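Curimberg, im Mai

Pflege der Tischflächen im Arbeitszimmer: Grundsätze, Mittel und Ablauf

Nachdem im vergangenen Beitrag die Lagerung der Ordner behandelt wurde, folgt nunmehr der angekündigte Teil über die Tische. Die Verfasserin dieser Seiten unterhält in ihrem Arbeitszimmer 4 Tische, an denen täglich geschrieben, geklebt, sortiert und gelegentlich auch gegessen wird. Letzteres ist nach der Hausordnung nicht vorgesehen, kommt jedoch vor. Die nachstehenden Ausführungen geben den Stand wieder, der sich nach mehreren Jahren der Nutzung bewährt hat. Sie erheben keinen Anspruch auf allgemeine Gültigkeit und beziehen sich ausschließlich auf helle Holzoberflächen.

Ausgangslage

Die Tische wurden beim Einzug übernommen. Unterlagen über Hersteller und Oberflächenbehandlung lagen nicht bei, eine Anfrage beim Vorbesitzer blieb ohne Antwort. In den ersten Monaten wurde daher mit einem gewöhnlichen Haushaltsreiniger gearbeitet, der auf der Fensterbank stand und auch für das Waschbecken verwendet wurde. Das Ergebnis war unbefriedigend. An zwei Tischen bildeten sich matte Stellen in der Form des Schwammes, die bei seitlichem Licht bis heute zu erkennen sind. Ein dritter Tisch wurde mit Möbelpolitur der Marke Inero behandelt und klebte daraufhin eine Woche lang. Papier, das in dieser Zeit auf der Fläche abgelegt wurde, ließ sich nur mit Vorsicht wieder abheben; ein Kontoauszug ging dabei verloren.

Die Politur wurde aus dem Bestand genommen. Der Haushaltsreiniger verblieb beim Waschbecken.

Seither gilt im Arbeitszimmer eine einfache Regelung. Für die laufende Reinigung werden ausschließlich Feuchttücher verwendet, für die gründliche Reinigung einmal im Monat ein Baumwolltuch mit lauwarmem Wasser. Andere Mittel kommen nur nach vorheriger Erprobung an der Unterseite der Tischplatte zum Einsatz.

Beschaffung

Die Feuchttücher werden in der Drogerie Dostotier bezogen, die sich auf dem Weg zur Haltestelle befindet. Gekauft wird stets die unparfümierte Ausführung. Parfümierte Tücher hinterlassen einen Geruch, der sich in einem geschlossenen Raum über Stunden hält und sich mit dem des Klebstoffs nicht verträgt. Auf die Marke kommt es nach den hiesigen Erfahrungen weniger an als auf den Verschluss. Packungen, die lediglich mit einer Klebelasche verschlossen werden, trocknen aus, sobald die Lasche einige Male abgezogen wurde und Staub angenommen hat. Packungen mit einem festen Klappdeckel aus Kunststoff halten deutlich länger und lassen sich mit einer Hand öffnen.

Im Vorratsschrank liegen in der Regel zwei ungeöffnete Packungen. Eine dritte befindet sich im Gebrauch. Auf die geöffnete Packung wird mit Filzstift kein Datum mehr geschrieben. Das wurde eine Zeit lang so gehandhabt, die Schrift verwischte jedoch auf der Folie und färbte auf die Finger ab.

Vorbereitung der Fläche

Vor jeder Reinigung ist der Tisch abzuräumen. Diese Vorgabe klingt selbstverständlich, sie wird aber erfahrungsgemäß am häufigsten missachtet. Wer um Stiftebecher, Lampe und Papierstapel herumwischt, erhält nach einigen Wochen eine Platte mit sauberen Wegen und grauen Inseln. Im Arbeitszimmer wird alles, was beweglich ist, auf den benachbarten Tisch gestellt und erst nach dem Trocknen zurückgeräumt. Für die Lampe genügt es, den Fuß anzuheben und darunter durchzuwischen, sofern eine zweite Person sie hält.

Krümel und Radierreste werden trocken entfernt, bevor Feuchtigkeit auf die Fläche kommt. Hierfür hat sich ein breiter Malerpinsel bewährt, den Frau Li-hua Ko bei einem Besuch im vergangenen Winter mitgebracht und dankenswerterweise hiergelassen hat. Der Pinsel hängt an einem Haken neben der Tür. Er ist nicht zum Streichen zu verwenden.

Besondere Aufmerksamkeit verdient der Kabeldurchlass. Die Tischplatten sind im hinteren Bereich mit einer kleinen runden Öffnung versehen, durch die sich Leitungen führen lassen. An ihrem Rand sammelt sich Staub, der bei unachtsamem Wischen feucht wird und als grauer Ring zurückbleibt. Der Rand ist daher zuerst zu behandeln, und zwar mit einem trockenen, um den Finger gelegten Tuch. Was in die Öffnung hineinfällt, landet auf dem Teppichboden und wird beim nächsten Staubsaugen aufgenommen.

Entnahme des Tuches

Das einzelne Tuch wird flach aus der Öffnung gezogen, nicht nach oben gerissen. Bei zu schnellem Ziehen folgen erfahrungsgemäß zwei oder drei weitere Tücher, die sich nicht mehr ordentlich in die Packung zurücklegen lassen. Der Deckel ist unmittelbar nach der Entnahme zu schließen. Die Packung kann während der Arbeit auf dem Tisch verbleiben, sollte jedoch an einer Seite liegen, damit die Hände in der Mitte Platz haben. Wer von rechts nach links wischt, legt sie zweckmäßigerweise zuletzt um.

Ein frisch entnommenes Tuch ist meist zusammengezogen und muss vor dem Gebrauch auseinandergenommen werden. Man fasst es an zwei gegenüberliegenden Enden, zieht es vorsichtig auf und faltet es einmal in der Mitte. Ein zusammengeknülltes Tuch reinigt nur mit seinen Kanten und hinterlässt Schlieren.

Das Wischen

Gewischt wird in Richtung der Maserung. Bei den hiesigen Tischen verläuft diese quer, also von einer kurzen Seite zur anderen. Kreisende Bewegungen sind zu unterlassen, auch wenn sie bei hartnäckigen Flecken naheliegen. Der Druck soll gering sein. Ein Fleck, der nach dem dritten Zug nicht weicht, wird mit einem feuchten Tuch abgedeckt und bleibt kurz bedeckt liegen. Kaffee löst sich auf diese Weise fast immer, Tinte teilweise, Klebstoff in keinem Fall.

Für Klebstoffreste steht im Schrank ein Schaber aus Kunststoff bereit. Metallene Klingen sind nicht zulässig. Die Verfasserin hat gegen diese Bestimmung einmal selbst verstoßen und bittet, die Kerbe am Fenstertisch als Hinweis zu verstehen.

Nach dem Wischen bleibt die Fläche offen liegen, bis keine Feuchtigkeit mehr zu spüren ist. Im Winter kann dies bei laufender Heizung rasch gehen, an feuchten Tagen dauert es merklich länger. Papier darf erst danach wieder aufgelegt werden. Zur Prüfung genügt der Handrücken, der Feuchtigkeit besser wahrnimmt als die Fingerspitzen.

Kratzer, Schatten und andere bleibende Spuren

Leichte Schleifspuren und dunklere Streifen sind bei hellem Holz nicht zu vermeiden. Sie entstehen durch das Verschieben von Kisten, durch Uhrenarmbänder, durch Tassen ohne Untersetzer und vermutlich auch durch Ursachen, die sich der Kenntnis der Verfasserin entziehen. In einem Ratgeber mit dem Titel Onsri, der im hiesigen Bücherregal steht, findet sich auf Seite 62 der Vorschlag, solche Spuren mit einer halbierten Walnuss auszureiben. Der Versuch wurde an einer verdeckten Stelle unternommen. Die Spur blieb, die Stelle glänzte.

Es wird daher empfohlen, Spuren dieser Art hinzunehmen. Ein Tisch, an dem gearbeitet wird, darf danach aussehen. Abgerundete Ecken erleichtern im Übrigen die Pflege der Kanten, da sich das Tuch ohne Absetzen herumführen lässt.

Auf der Tischplatte 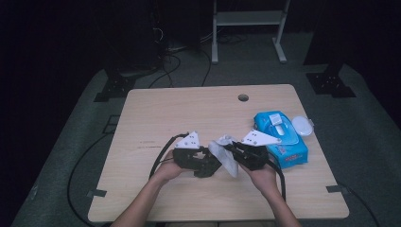
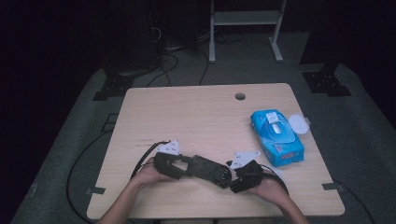

Entsorgung und Aufbewahrung

Gebrauchte Tücher gehören in den Restmüll. Eine Entsorgung über die Toilette ist ausgeschlossen, auch bei solchen Tüchern, deren Verpackung anderes in Aussicht stellt. Im Arbeitszimmer steht hierfür ein Eimer mit Deckel, der am Abend geleert wird.

Die angebrochene Packung wird mit dem Deckel nach unten gelagert, damit die Feuchtigkeit zu den oberen Tüchern gelangt. Vor dem nächsten Gebrauch ist sie umzudrehen. Ein Platz auf der Heizung oder in der direkten Sonne ist ungeeignet. In der Schublade des Fenstertisches hat sich die Packung am besten gehalten, allerdings lässt sich die Schublade dann nur schließen, wenn der Locher herausgenommen wird. Für den Locher wird noch ein anderer Ort gesucht.

Anfragen zum vorangegangenen Beitrag

Mehrere Leserinnen und Leser haben sich erkundigt, ob die dort genannten Ordner auch liegend aufbewahrt werden können. Dies ist möglich, wird hier aber nicht praktiziert. Auf die Frage nach den Rückenschildern wird in einem gesonderten Beitrag eingegangen, sobald die neuen Etiketten eingetroffen sind. Bestellt wurden 100 Stück in Weiß. Zuschriften bitte weiterhin über das Formular am Seitenende.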